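Section 3: Stocking your Cerby vanity shelf

Right, the basin's in, so now the nice bit! I keep one tube of toothpaste by mine.

1. Pick your tube. I like a shiny blue one (easy to spot before coffee).

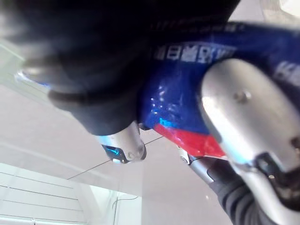

Fig. 3a: Blue with a red stripe

2. Hold it over the basin to open it, so drips miss the marble. 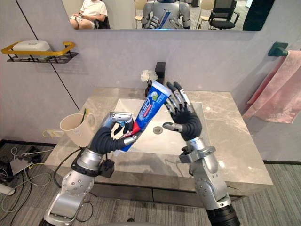
Page 27 7

Note: a small flower beside the tap looks lovely, but leave room for the handle.

3. Wipe the counter with a soft cloth.

Caution: no bleach on marble, please!

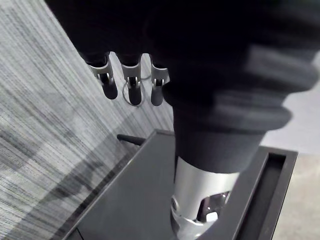 Photo: Ailsa Farquharson

4. Go on to the mirror.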